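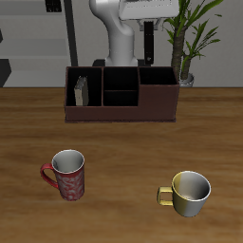

Two mugs on a wooden tabletop, a tall red one and a shorter one with a metallic finish.

Hot Drinks and Wooden Tabletops: Rings, Haze and Refinishing

By Leena Väisänen

Most damage to a wooden table in daily use comes from heat and water arriving together. A mug does both. The base warms the finish until it softens slightly, and any liquid trapped under the rim of the base is pushed into it as vapor. The result is a pale ring or a cloudy patch. Removing it depends on the finish, so identify that first.

Identifying the finish

Pick a spot on the underside of the top or inside an apron. Wipe it clean and let it dry.

Put one drop of denatured alcohol on the spot and wait two minutes. If the surface turns tacky, the finish is shellac. If nothing happens, wipe the spot dry and put a drop of lacquer thinner on a second spot. Softening means lacquer. No change from either solvent usually means varnish, polyurethane or a factory-cured coating.

Oil and wax finishes behave differently. A drop of water left for five minutes on an oiled surface will darken the wood. Wax can be scraped up with a fingernail as a gray-white smear.

Write the result on a piece of masking tape and stick it under the table. The test should only have to be done once in the life of the finish.

Reading the mark

White or milky: moisture is held in the finish itself. The wood below is not affected. These marks respond to treatment.

Dark gray or black: water has passed through the finish and reacted with iron and tannin in the wood. Surface treatment will do nothing. The finish must come off locally and the wood must be bleached with oxalic acid.

Dull but not discolored: the finish has been softened and has taken an imprint from the mug, a cloth or a placemat. Rubbing out is enough.

White marks

Start with the mildest method and stop when the mark is gone.

1. Leave it alone for a day. A fresh mark made on Monday evening has often faded by Tuesday. Do not cover it.

2. Warm air. Use a hair dryer on the low setting, held a hand's width away and kept moving. Stop if the finish becomes too warm to touch comfortably. Five minutes is the limit for one session.

3. Oil. Rub in a thin film of mineral oil, leave it overnight and wipe it off. This works on old shellac and thin lacquer, less often on polyurethane.

4. Alcohol. For shellac and lacquer only. Dampen a lint-free cloth and squeeze it until it feels nearly dry. Pass it over the mark in quick, light strokes, lifting at the end of each stroke. Never let the cloth rest on the surface. On shellac the margin for error is small — try it under the table first.

5. Abrasion. Rottenstone mixed with mineral oil, rubbed with a felt pad along the grain. Check every 20 strokes. The rubbed area will have a different sheen and the rest of the top may need the same treatment to match.

Toothpaste and mayonnaise are often recommended. The first is an uncontrolled abrasive and the second is an expensive way to apply oil.

Dark marks

Remove the finish from the whole board, edge to edge, and not from the ring alone. A round repair is always visible, while a joint line hides the change. Dissolve oxalic acid crystals in hot water in a glass or plastic container, following the proportions on the package. Wear gloves, eye protection and a dust mask when handling the dry crystals. Brush the solution over the full board and let it dry.

Rinse three times with clean water, changing the water each time. Dried residue is an irritant and must not be sanded into the air. Wait two days before any sanding, then finish as before.

Mugs and bases

Turn the mug over before buying it. An unglazed foot ring is rough enough to scratch and it holds water after washing. The ring can be smoothed with wet 400-grit silicon carbide paper on a flat plate, working in a circle. Rinse well afterward.

A deeply recessed base traps dishwater in the hollow when the mug is put away upside down. Dry it with a towel before use. Double-walled metal cups keep the outside of the base cooler, but they can still collect condensation when filled with a poorly sealed wall or with a cold drink in August.

Coasters

Cork, 3 mm or thicker, is adequate. Felt is a good insulator but holds spills against the table. Glazed tile absorbs nothing and needs felt dots underneath. Rubber and soft vinyl should be kept off lacquer, as the plasticizer migrates and leaves a sticky outline that cannot be wiped away.

Our own kitchen table was finished with Vadel hard oil and gets a maintenance coat twice a year. The side table has Drudia satin varnish, three coats, and has needed only cleaning. For rubbing out I use a Heiskanen felt block, cut in half to fit the hand.

Maintenance coat for an oiled top

Clean with a barely damp cloth and let dry for an hour. Apply a thin coat of oil with a cotton rag. Wipe off all excess after 15 minutes. Keep cups off it for 24 hours.

Lay used rags flat outdoors to dry, or store them under water in a lidded metal can. Bunched oily rags can ignite on their own.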